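Stutix Community Help > Remote teaching > Arm and gripper

My demonstrations look fine when I do them, but the policy misses the carrot

Asked by Jitpraphai, 13 Jul 2021

Hello to all. I am teaching a simulated arm to pick up a carrot from a cutting board in the kitchen scene. I do it by remote control, with the hand controller, and every demonstration is saved at the end. Since April I have collected 613 of them. When I replay them, most are good. But when I train on them, the arm goes over the board, comes down, and closes the fingers too early or next to the carrot.

I attach the view from the side camera, because it is the one I look at when I drive.

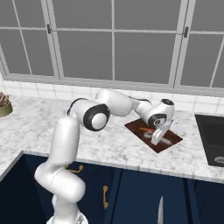
Side camera, gripper over the board

My second camera is the one at the gripper, and I record it also, but I keep it closed on my screen because two windows confuse me. The training uses both. Should I simply collect more demonstrations? Or is it something in the way I drive the arm? I go down quite fast, and then I correct at the end with small moves -- sometimes many small moves. Thank you in advance, and sorry for my English.

Zodier

More data. I had the same problem and at 1217 demonstrations it went away. Also check that your gripper command is not inverted, it happened to me once.

Ornness

I would not collect more before you look at the gripper camera. You drive with one view and the policy learns from two, so you make decisions from things which the policy perhaps cannot find in its own close view. Open the gripper recordings and step through them slowly. I took one still from the recordings you shared:

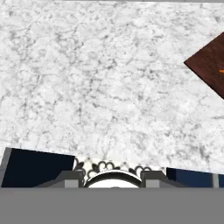 Still selected by Ornness

The fingers are at the bottom centre here, and the board only comes in at the right side. Of the carrot there is at most a small orange tip. If you begin the descent from a position like this, the close view says almost nothing about where to go, and the policy must guess from the side view, where depth is difficult.

What helped in my own project was to change how I drive:

Bring the gripper above the board first, while it is still high, until the whole carrot is inside the close view. Stop there for a moment. Then go down in one slow movement. Close the fingers only after the arm is at rest.

If you need more than 2 corrections at the bottom, throw away that demonstration and do it again. The small moves you describe are learned too, and the policy repeats them at wrong places.

You also asked about the two windows. I place the close view directly under the wide one, both the same size, and after one evening I was used to it. For the wide one I would choose a view where the board is not hidden by the arm, for example this one: 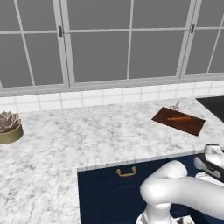
Wide view, arm low at the right, board and carrot clear

One more detail. The scissors lie close to the carrot, so please vary their place between demonstrations if your scene file allows it. Otherwise the policy can use them as a landmark, and it will fail when they are moved.

Before you record again, I would take 8 of your old demonstrations, the cleanest ones, and compare at which height the carrot first appears in the close view. If this height is very different from one to another, you have probably found your problem.

Jitpraphai

Thank you both. The gripper command is not inverted, I checked. I looked at the close view for the old recordings and it is as Ornness writes, in many of them I start to go down before the carrot is there. I will record a new set with the stop in the middle and write the result in this thread.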